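Accueil | Cours | Supports | Contact

Tri et rangement des petits objets, feuille de la séance 6

8 août 2022, par Niloufar Heydari 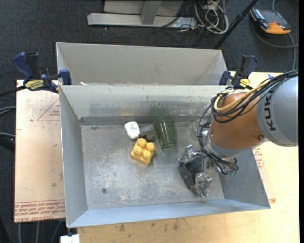

Fig. 1. Quelques objets dans un grand bac en métal, dont une brique jaune et un verre vert couché.

Prenez votre temps, chers tous, pour bien regarder le fond du bac avant de toucher à quoi que ce soit ! La brique jaune saute aux yeux, le petit récipient blanc aussi, mais le transparent, sur un métal gris et rayé, se laisse volontiers oublier (j'en ai fait les frais en avril). On commence donc par lui, puis vient le verre, et on garde la brique pour la fin.

Pour la prochaine fois : relire la fiche Grostska.

Commentaires

Farhad Hashemi : Merci Niloufar, très clair. Le verre, on le range debout ?

Niloufar Heydari : Oui Farhad, debout, toujours.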